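COLTGATE HOUSE NEWS, SEPTEMBER

Bedroom clear-out: what to toss, what to bag, what to bring down

OK so it's that time again. Donation pickup is at the end of the month and the truck will be at the Mondport Street side, not the front. Bags by the door by 8 a.m. please. Last spring we had 26 bags and two of them were just trash, which the driver had to haul back up to us. Not great.

So. Bedrooms first this time. Kitchens can wait till October.

Start with the floor. Anything that's cloth goes on the bed, anything that's paper goes in the bin, anything you can't name goes in a box and you get 2 days to decide. Put a liner in the bin before you start. A real one, the heavy black kind, folded well down over the rim or it slides in the first time you drop something heavy. Supply closet on 6 has a roll, take what you need and leave the roll there.

Tissues, wrappers, receipts, tags: bin. Dried out pens: bin. Odd socks can go in the textile bag, they take them for rags now. Same with torn T-shirts and stained pillowcases. That's new, used to be they only wanted stuff you could wear.

Scarves, thin tops, bandanas, anything light. Check before it goes near the bin!! Red and other strong colors get washed seperately if you're donating, a few people got pink towels back in spring and we heard about it. Shake it out, look for holes, fold it, textile bag.

Bedding. Sheets yes, blankets yes, pillows no. Mattress toppers no. Do not leave a mattress topper in the stairwell.

Small boxes: flatten them. Amrit Hiebert on the second floor will take sturdy ones with lids for the craft table, knock after 4. No shoe boxes, has plenty.

Under the bed. I know. Pull everything out in one go, don't do the thing where you reach in and push half of it to the wall. A broom handle works fine.

Bins: tie the liner when it's three quarters full, not when it's heaped. Heaped ones split on the stairs and then its everybody's tissues on the landing. Trash room is open till 9 p.m. all month, recycling on the left, trash on the right, same as ever.

Pollel is lending us the big hand cart again, sign up sheet by the mailboxes. And Castaño is doing coffee at the pickup for whoever carries bags down, 80 cups so come early.

Questions, slip a note under the office door. Phone is still out. More on the kitchen round next issue, and the lost key list, which got long.
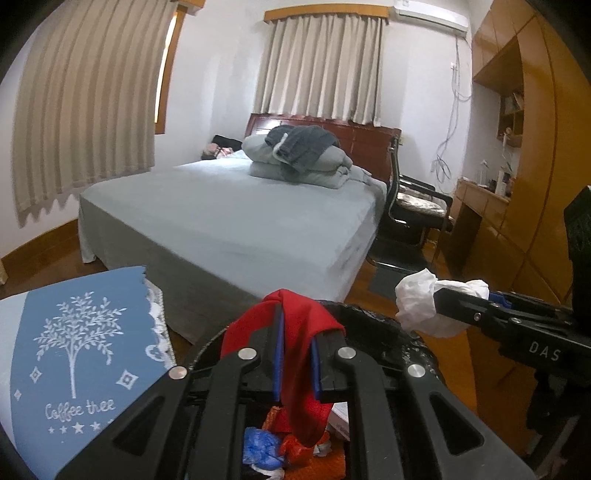

Red cloth over a lined bin, bedroom round.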